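The Quiet Cost of Getting Paid Late

My first job in business, if you can call it that, was opening the post for a small clothing repair firm in Grondstead, and what I remember best is the owner's face on the mornings when no cheque came. She had done the work. The customer had taken it away and was perfectly happy with it. And yet there she was, ringing the bank before nine o'clock to ask whether they might possibly see her through to the end of the month.

I thought of her again in March, when Anathi Visser, who runs a little workwear supply business in Plendau, told me she was waiting on an invoice that had passed its 168th day. The sum was 2,000 pounds. To the buyer it must have looked like loose change, but to Anathi it was the rent and a good part of somebody's wages, and she had begun paying her own suppliers late in turn, which she hated doing and apologised for at some length (to me, of all people, who wasn't owed a penny!).

Late payment travels, you see. It starts with a large firm that has decided its cash is better off in its own account for a few more weeks, and it rolls downhill from there until it reaches someone with nobody left to pass it on to. We talk a great deal about interest rates and bank lending, and I enjoy those conversations as much as the next person, but I do sometimes wonder how many small loans are taken out simply to cover money that has already been earned.

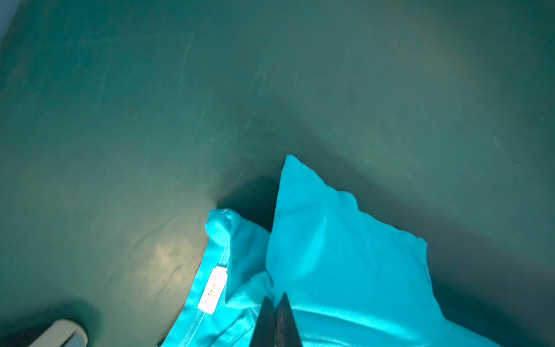 A turquoise garment, folded over on itself. Small clothing firms often wait longest for their money.

The usual answer is that small businesses should be firmer. Put 30 days on the invoice, send a reminder, charge interest. I have given that advice myself, over many cups of tea, and I am a little ashamed of it now. Mahnaz Sharifi, a bookkeeper with more patience than I shall ever have, put me right one Sunday afternoon. Her clients know they can charge interest, she said, but they also know who will be dropped from the list next year if they do.

So I have come round to thinking the push must come from above. If a company wants public contracts, let it show that it pays its own suppliers on time, and let it lose the work if it doesn't. I would also like payment times printed near the front of the annual report — in plain figures, where shareholders might trip over them — instead of somewhere around page 70.

Some readers will tell me this is more red tape, and I do have sympathy, having filled in my share of forms. But the big firms already know to the day when each bill is due, and a payment run can be set for the 30th day as easily as for the 90th.

Anathi, when I last spoke to her, was still waiting. She has been told the invoice is "in the system", and she is going to ring them again after lunch.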